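### 3.2 Programming and audience at the Bastiscombe screenings

The Bastiscombe short film weekend is run by a small association with no paid staff and no cinema of its own. Screenings take place in the assembly hall of a former school, and the programme is chosen by open submission. In the edition studied, 905 films were sent in and 64 were shown. The call for entries asked for films on walking, in any form and any language, with a running time of no more than 10 minutes.

Selection was done in two rounds. In the first, each film was watched by two people, who marked it yes, no or maybe. Films with two yes marks went straight to the second round, and films with two no marks were dropped. Everything else was watched again by Ji-hoon Bang, who had charge of the programme. He told us that the middle group took up most of his November and that he changed his mind often while working through it. No written criteria were used at this stage, and earlier programmes were not consulted.

The second round dealt with order and grouping. The films were divided into 3 programmes, named after the parts of a walk: setting out, the middle and coming back. Bang worked from still images and moved them about until each programme had, in his words, "a slope to it". Short comic films were used to separate longer ones. Two film-makers later complained that their work had been placed next to a comedy, and one asked for it to be moved, which was done before the Saturday screening.

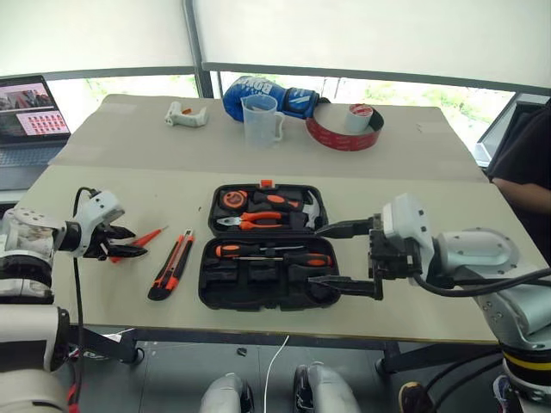

*Figure 4. Work table with laptop, by the window.*

The travelling version of the programme raised different questions. Raimonds Laur, who takes a shortened selection to Plallska each year, leaves out films that depend on spoken English and replaces them with local work. He regards the two events as separate festivals with a shared name. Bang disagrees, and says that the order of the films is the festival, whoever sits in the hall. We found no sign that audiences in either town were aware of the difference. Those we interviewed in Plallska spoke mainly about the local films, and several had come because a relative had taken part in one.

Submissions were handled through Lirkora, an online entry form which the association had used in the previous edition as well. It stores the film, a still and a short text by the maker. The text was read by some selectors before viewing and by others only afterwards. This was left to each person, and we could not establish whether it affected the marks given.

Bühler's account of small festivals treats selection as a matter of taste held by one person and defended against the rest. The Bastiscombe case fits this only in part. Bang's decisions settled the middle group, but the first round had already removed most of the entries before he saw them. We return to this point in Section 5, where the two rounds are compared with the practice in Plallska.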